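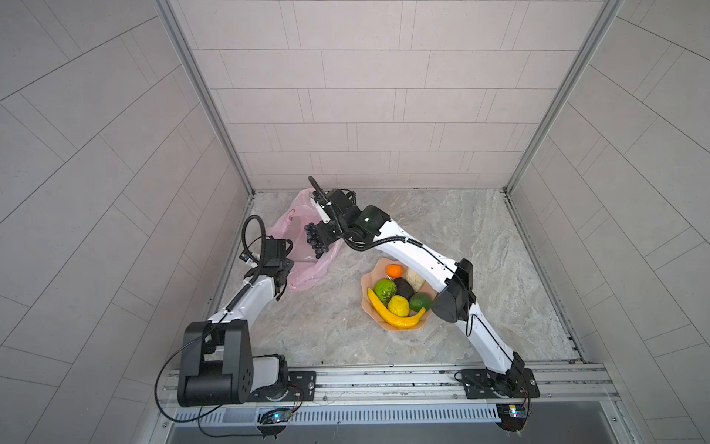 4 min read

Postnatal Movement Teacher (part-time), Levwood Studio

We're looking for a teacher to take on our postnatal classes, and we're so excited to be writing this one! The mother and baby sessions at Levwood have had a waiting list since last spring, and Zinash Tesfamariam, who started them, is moving over to run our new evening program for people coming back to exercise after surgery. Her mornings need a new teacher, and we'd love to find someone who enjoys them as much as she has.

Tromdale Family Wellness runs small group classes for new parents at two sites, Levwood and Paewai. We teach gentle strength, breathing, pelvic floor work and a good amount of plain old stretching for shoulders that have been hunched over a feeding pillow all night. Babies come along. Some sleep through the whole hour, some yell through the whole hour, and the class carries on either way.

What you'd be doing

You'd teach 3 mornings a week at Levwood, two classes each morning with a long break between them. The first class is for parents in the early months after birth, once their doctor or midwife has cleared them for exercise. The second is for parents with crawlers, and it's a much noisier affair (bring your sense of humor and tie your hair back). Each class has room for ten adults.

You'd plan your own sessions inside our course outline. The outline covers which movements we introduce and when, what we leave out for people recovering from a cesarean, and when to send someone back to their care provider before they continue. Past that, the class is yours. Zinash likes to finish on the floor with music. Hamdia Asfaw, who teaches at Paewai, does a standing finish and lots of talking. Both classes are full.

There's some work around the edges too: setting out mats, a short check-in with each new parent before their first class, and a note in the class log afterward. We pay for that time. We also ask every teacher to join one of our open mornings each season, when families can drop in, have tea and try things out before they sign up.

Who we'd love to hear from

You'll need a current teaching certificate in yoga, Pilates or general group exercise, plus a postnatal qualification. If you're partway through the postnatal part, please still apply and tell us when you expect to finish. You'll also need up-to-date adult and infant CPR, or be willing to take the course with us before you start.

We'd like at least 100 hours of group teaching behind you. They don't have to be with new parents. One of our best teachers came to us from water aerobics for seniors, and she was wonderful from the first week because she noticed everybody in the room.

You should be comfortable talking about leaking, scars, prolapse and bad nights in everyday words. People tell us things in class they haven't told anyone else yet, and they need someone who'll listen kindly and keep it private. We don't talk about "bouncing back" at Levwood and we don't do before and after photos. If you feel the same way, we'll get along great.

Spanish or Arabic would be a real plus. It isn't required.

Pay and practical things

You'll be an employee, with paid sick time and paid vacation in proportion to your hours. We pay $400 a week for the regular schedule, with extra classes paid on top. There's also $800 a year for training of your choice, and Radwa Soliman, our studio manager, will nag you cheerfully until you spend it. Your own family can come to any class free.

The studio is on the ground floor with step-free access from the parking lot. The Davow bus stops across the street. Mats, blocks, bands and a sound system are all provided.

Before your first class on your own you'll shadow Zinash, then teach alongside her, for as long as the two of you think is useful. We'd like you to be settled in by May, when the new courses begin, but we can be flexible for the right person.

How to apply

Send us your resume and a short letter, a page at most. Please tell us about a class you taught that didn't go to plan and what you did next. We read every letter, and that's always the part we enjoy most! Applications go to Radwa at the Levwood front desk, by mail or in person, or through the contact form on our website with "Postnatal teacher" in the subject line.

We'll invite a few people to come in, meet the team and teach fifteen minutes of a real class. The parents know about it and they're a friendly bunch. You'll be paid for your time that day, and if you need to bring a baby of your own, please do.

Questions about the teaching side can go to Zinash. For anything about pay, hours or access needs, ask for Radwa.

Posted February 7, 2024. Open until filled.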